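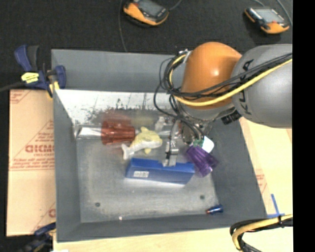
46 shares | 30 comments

The purchase price of a picking arm is the easy line in the budget, according to the equipment planner at Prevero, a contract packer now costing its second cell.

"People ask for the arm price and stop there," the planner said. "On the first cell the arm was less than half of the total. Grippers, cabling, guarding and the integrator's hours made up the rest."

The first cell handles mixed items from a single bin. Sterkora quoted for the gripper and Kofler for installation. Spare finger sets were left out of both quotes and had to be bought separately in July.

"I now put consumables on their own sheet - fingers, cable ties, hose, the lot. We allow 345 dollars a month per cell. It was zero in the first plan."

Cable routing is also priced in advance. External bundles are cheap to fit and quick to swap, the planner said, but they wear at the joints and should be budgeted as a replacement part.

For the second cell, at the Skesitz site, Prevero has set aside 2,066 dollars for trial items and bins alone.

"Test with what you will really pick. Boxes are simple. Clear plastic and round things are where the hours go, and the hours are what you pay for."

The order is due to be placed once the floor layout is approved.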